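The Refurbished Office PC Is Not the Bargain It Looks Like

Last updated August 10, 2021

By the staff of Saarela

Every few months someone rediscovers the used office desktop and writes about it as if they'd found money in a coat. The pitch never changes much. Big companies lease computers by the truckload, the leases run out, and the machines land in the hands of resellers who wipe them, dust them and sell them for a fraction of the original price. You get a solid, boring computer. The planet gets one less box in a landfill. Who could object?

I could, a little. I have bought these machines for myself and for relatives, and I've spent this summer reading listings from the kind of seller that has sprung up since laptops got scarce. Some of what they say is true. A lot of it is written in a dialect designed to keep you from asking the next question.

Start with the word "refurbished." It has no fixed meaning that a buyer can lean on. At Zandero, one of the bigger online sellers I looked at, it covers everything from a computer that had its drive replaced and its fans changed to one that was switched on, seen to start, and switched off. The store has a grading chart, with letters, but the letters describe scratches. A machine with a perfect lid and a tired drive gets the top grade. A machine with a scuffed lid and a new drive gets the middle one and costs less. If you only remember one thing from this page, remember that the grade is about paint.

Then there is the drive. Rasus, a reseller that deals mostly in desktops, had a tower listed in August for 334 dollars with "certified storage." Certified by whom? The page did not say. I wrote to ask how many hours the drive had run. The reply thanked me for my interest and told me that all storage was certified. A drive keeps a count of its own running hours, and reading it takes a free program and a minute of somebody's time. A seller who won't give you that number either hasn't looked or has.

The cases themselves are the best argument for buying one. Business desktops were built for support departments that needed to get in and out quickly, so there are latches and caddies where a home computer has screws. I'll grant the fans of these machines that much without a fight.

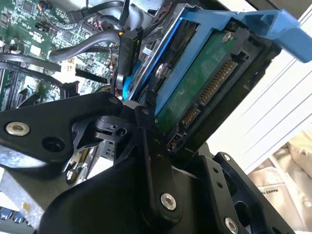
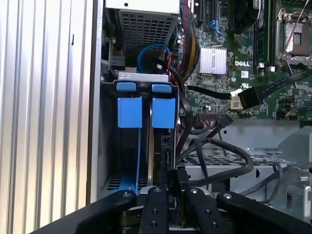
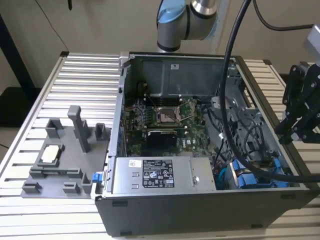 A hard drive in its blue caddy (first picture), and two views inside an open desktop case.

But easy to open is a different thing from easy to upgrade, and the listings blur the two whenever they can. Many of these computers use power supplies in odd shapes with odd plugs. The board may not fit any other case. The front panel connector may be wired in a way that only the original maker understood. You can swap a drive or add memory in an evening, and after that the road gets narrow fast.

Prices deserve a harder look too. The comparison you are always shown is with the original price, which for one workstation on the Zandoretti site was given as 700 dollars over what they were asking now. Nobody sane was going to pay the original price this year. The fair comparison is with a cheap new machine that comes with a full warranty, and by that measure the savings shrink. Count the operating system license, which is sometimes included and sometimes "ready for activation," a phrase that means you are buying one. Count shipping, which for a steel tower is not small – 26 dollars on the one I ordered in the end.

As for the environmental case, I half believe it. Keeping a working computer in use beats making a new one, at least on paper. But an old desktop left running all day can use a good deal more power than a newer small one, and I have yet to see a reseller put that on the page next to the picture of a leaf.

The warranty is where I would spend my reading time. The terms at Zandero sounded generous until I got to the part on returns, where the buyer pays to send the machine back and the store decides whether the fault was there on arrival. Rasus gives 2 months on parts and nothing on the drive, the very part most likely to go. Zandoretti was the best of the three, with plain terms on one page, though it also had the highest prices.

So would I tell you to stay away? No. I ordered one, after all, and it sits under my desk and does spreadsheets without complaint. I'd tell you to set aside money for a new drive on the day you buy, and to treat whatever drive comes with it as packing material. Ask for the running hours anyway – how a seller handles the question is worth knowing. Check the exact model number against the maker's own support pages before you pay, and look up what the power supply can feed if you have any thoughts of adding a graphics card. If the listing has only a stock photo, ask for one of the inside of the machine you'll be getting. Two of the sellers I asked sent one the same day. The third sent me a coupon.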